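Packing and Laundry Tips for a Short City Trip

Weigh the empty bag before anything goes into it. Many soft cabin bags use up a good part of the allowance on wheels and handle alone. Write the empty weight on a strip of masking tape inside the lid and subtract it from the airline's limit. The remainder is the working figure for clothes, shoes and chargers.

Sort by weight before sorting by outfit. Shoes, toiletries and adapters go at the wheel end, where they stay low when the bag is upright. Shirts go on top, folded once over a rolled sweater so that the crease is soft.

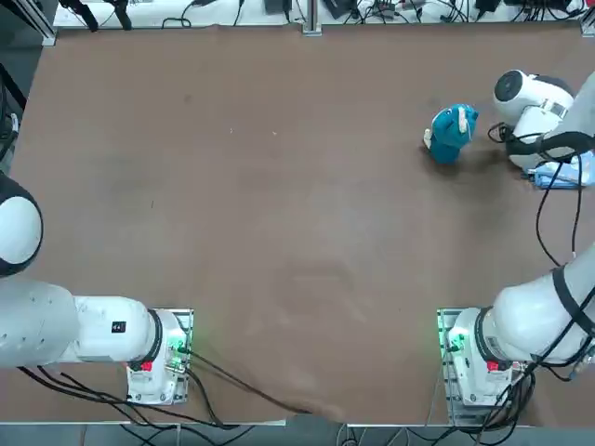
Lay everything out on a flat surface before packing. A bed is a poor choice because small items sink into the covers and get left behind. A table is better, and color matters: black cables and dark socks are easy to miss on a dark top. A plain matte brown surface gives no glare under a ceiling light, and faint smudges and scuffs on it do no harm to clean clothes if it is wiped first. Check passports and tickets on the same surface, then move them directly to the day bag.

Liquids

Decant into bottles with screw caps. Flip caps open under pressure from other items. Fill to the shoulder of the bottle, squeeze out a little air, and close. A square of plastic wrap under the cap stops most leaks. Label each bottle on the side; caps get swapped.

Washing in the room

For a trip of a few nights, two shirts washed alternately are enough. Use cool water and a small amount of liquid soap. Rinse until the water runs clear, roll the shirt in a dry towel, and press along the roll with the forearm. Rattana Paisan tested this in Liltbridge in May and found that thin cotton was ready by morning on a hanger, while denim was still damp at the waistband. Leave denim at home or wear it on the flight. 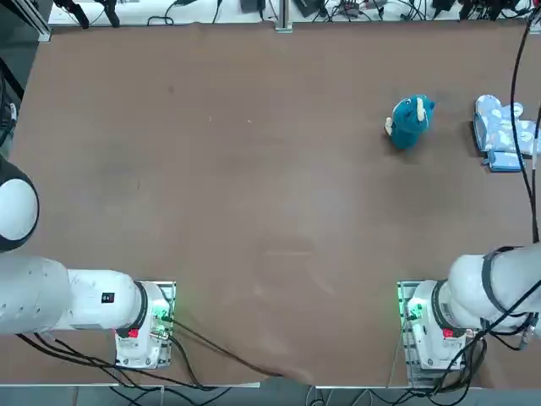
Teal plush toy and cloud-pattern oven mitt.

Soft items

Soft items fill gaps and protect breakables. Wrap a glass jar or small bottle in a padded item first, then place it in the center of the bag with clothing on all sides. Do not put it against the outer shell.

After the trip

Empty the bag on the day of return. Brush grit out of the wheel housings with an old toothbrush, wipe the lining with a barely damp cloth, and leave the bag open overnight before storing it.

Updated November 2, 2023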